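The owner of Rampersad, a two-person design studio, spends most of her week in other people's hallways. She thinks the hallway is where a renovation budget should start, and most of her clients disagree.

"They want to talk about the kitchen," she said when we spoke on a Wednesday morning. "I ask them where they put their keys. Usually they don't have an answer."

The studio opened in 2024 and has finished 14 homes, four of them in the same row of brick houses in Prorklow. Those houses share a long entry with one window at the far end. In the first, she painted the walls a dark olive up to shoulder height and left the rest off-white.

"The client was worried it would feel like a tunnel," she said. "I told her to live with it for a month before she called the painter back. She kept it."

She buys most of her wall lights from Raliven and has the benches built locally. Storage is closed whenever there is room for doors. Open hooks, she said, fill up by November and stay full until spring.

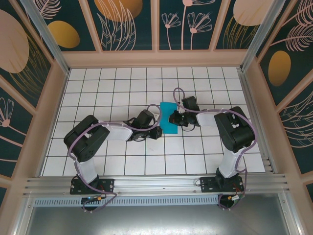
Flooring is the one place she won't cut costs. She prefers tile for the first few feet inside the door, with wood after that, and she wants the joint between them flush.

"People trip on those metal strips, and they look bad in a year," she said.

Her next job is a ground-floor apartment in the Zavero building, where the front door opens straight into the living room.

"So there's no hallway at all," she said. "We'll have to make one out of a bookcase."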